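Right-hand grip fault on the assembly cell: what we found and what changes now

The two-armed cell at Imstead has been back in use since 2nd February after being stopped for a fault in the right hand. Several people have asked what went wrong and whether it was a safety matter. The short answer to the second question is yes, in a small way, and that is why this item is longer than usual.

The job on the cell is the Lehner gear set. The parts are laid out on a white sheet and the arms pick them up in order. The gear stack is the heaviest part in the set and the right hand takes it. The left hand deals with the lighter parts and otherwise waits, open, on its own side of the table.

During a long run in the afternoon, the right hand let go of the gear stack part way through a move. It fell a short distance on to the table, rolled and went over the front edge. No one was hurt. The operator was standing at the screen, outside the marked line, and pressed the stop button as soon as the part dropped. The stack landed on the floor where somebody's foot could easily have been if they had been leaning in to straighten the sheet, and we all know that people do lean in.

What bothered us more was what the software did next. The hand had opened, but the cell still had it down as holding a part. The arm carried on with its move for a moment before the stop took effect, and the log shows no warning at all. If the operator had been looking the other way, the arm would have gone through the whole placing step with nothing in its fingers and then reached for the next part as normal.

We went back through the logs for the Lehner job. Out of 404 lifts of the gear stack, the right hand had slipped or let go early on 54. Most of those were slips of a few millimetres that did no harm and were put down at the time to the part being oily. Only 4 ended with the part leaving the hand altogether, and the other three stayed on the table, so they were picked up and put back and not reported. They should have been.

The cause was in two parts. The first was the cable to the right hand. It had been tied too tightly along the forearm, and when the wrist turned to its furthest point the cable pulled on its connector. The signal dropped out for an instant, and the hand controller took that as an order to relax. The second was a setting. Grip checking had been switched off while the Uvmont software was being updated, and it was never switched back on. With checking on, the cell would have noticed the loss of grip and halted by itself. 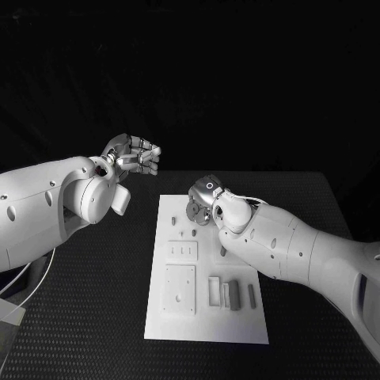

Robot Handling Team, Amska Imstead Works

The cable has been replaced and now has a free loop between the hand and the forearm, so the wrist can turn without pulling on it. Please do not tidy this loop away or tape it down. It looks untidy but it needs the slack. If it catches on anything, stop the cell and tell us.

Grip checking is back on and can no longer be turned off from the operator screen. We also changed what the hand does when it loses its signal. It now keeps its last position and the arm stops where it is. This means that after a fault the hand may still be holding a part. Do not pull the part out of the fingers. Use the release step on the screen, with one person at the button, and keep your own fingers clear until the hand has opened fully.

We tested the repair with 100 lifts of the gear stack, taking the wrist to its furthest point each time. There were no slips. We then unplugged the hand on purpose during a slow move, with everyone behind the line, and the arm stopped as it should. That is a fair test of this one fault. It does not tell us how the cable will look after months of work, so it has been added to the weekly check and will be looked at for wear where it meets the hand.

The left arm had the same cable layout and the same setting. It had shown no trouble, mainly because it carries light parts and turns less, but it has been changed in the same way.

A few things for anyone who uses the cell:

Report every dropped part, even if it only falls on to the sheet. A line in the log is enough.

Stay behind the marked line while either arm is live. An arm that is holding still is live unless the screen says it is locked.

If a part is out of place on the sheet, lock both arms before you move it. The pause button does not lock them.

The gear stack that fell has a small dent on its outer edge and has been taken out of use. The spare is in its place.

Still to do: the front edge of the table has no lip, so a round part can roll off it. We have asked for a low rail to be fitted during February. The cell will be down for half a day when that happens and we will put a note on the door beforehand.

Questions to the Robot Handling Team office, ground floor, Imstead | © Amska | Back to top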